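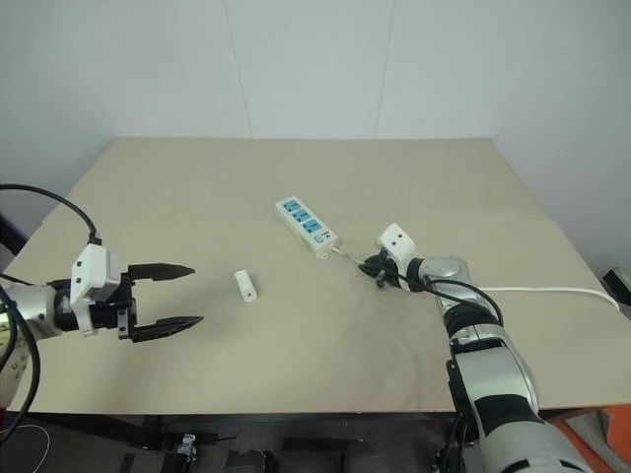
Fig. 1. Work table and white walls.

Estate Pipes, Session 3: Stems

Last time we did the bowls, and most of you went home smelling like rubbing alcohol, sorry about that. Tonight is all stem. If your bowl still isn't dry from the salt treatment, leave it in the rack with the shank pointing up and work on one of the loaner stems from the cigar box. Rosalie Auer has the box.

What you've got in your hand

Almost everything we picked up in May is vulcanite, meaning hard rubber with sulfur in it. It's comfortable in the teeth and it turns a horrible greenish brown if you leave it on a windowsill. A few of you have acrylic (Lucite, if you're talking to the older guys at the pipe show). Acrylic doesn't oxidize, so if yours is shiny but full of tooth marks, skip the next part and go down to dents.

Not sure which one you have? Rub the button hard with your thumb and smell it. Sulfur, like an old eraser, is vulcanite. My Kinnunen bent billiard stinks up the whole room when I do this, and I love that pipe!

Oxidation

Protect the logo first. If there's a stamped or painted mark on the stem, dab petroleum jelly on it with a toothpick before it goes anywhere near the soak. I lost the little white S off a Semwood this way years ago and I still get annoyed when I look at it.

Mix a scoop of oxygen cleaner into warm tap water, drop the stem in by itself, and leave it for 40 minutes. Take the metal band off if it's a loose one. The stem will come out looking WORSE, chalky and yellow all over, and everyone panics. Don't panic, the soak has lifted the bad layer so you can scrub it away. Run a pipe cleaner through the airway, rinse, dry, then go at it with a melamine sponge until the brown stops coming off.

Now wet sand. Start at 400 if it's rough, otherwise 600, then 800, 1000, 1500, 2000. Please put the stem back in the shank while you sand the last half inch by the joint (with a plastic washer in between so you don't scratch the stamping). Munther Kassab asked last session why his stem had a rounded shoulder where it meets the wood, and this is why, he sanded it off the pipe. You get a little ledge you can feel with a fingernail, and there's no good way back from it short of sanding the shank down too, and then there goes your nomenclature.

Finish with whatever plastic polish you like. I brought Tisine because I have a whole jar of it. Two thin coats, buffed with an old T-shirt. A drop of mineral oil after that if the stem is going to sit in a drawer.

Dents and tooth marks

Vulcanite has a memory. Warm the bit gently over a lighter, moving the whole time, and shallow dents will rise on their own - it's kind of magic the first time you see it. Keep a pipe cleaner in the airway so it can't close up on you. If it starts to smoke or bubble, you went too far. Do not try this on acrylic.

Deep marks and actual holes get black superglue mixed with a bit of charcoal powder. Grease a strip of card, slide it in the slot, fill a hair proud of the surface, and let it cure overnight before you file. Overnight! Hayley Tunstall filed hers after supper and we had to pick the card out in crumbs.

Loose and tight tenons

Too tight: graphite from a soft pencil on the tenon, turn it in slowly, repeat. Never force a stem while the bowl is warm from smoking. Too loose: a very thin layer of beeswax will do for now, and we'll do it properly with the heated drill shank next session.

Practice piece

The stem I'll be working on is off an Ikdale bulldog, shape 1185, which cost me 110 dollars and was not worth it. It measures 54 mm from button to tenon shoulder. Jamie Pickering thinks it's a replacement stem and I'm starting to agree, the taper looks wrong to me.

For next session

Bring your stem sanded to at least 1000, a dozen bristle cleaners, and a pencil. Read the two pages on bending in the packet. If you missed the soak, Tracey Kettle has cleaner to spare and will let you have a scoop.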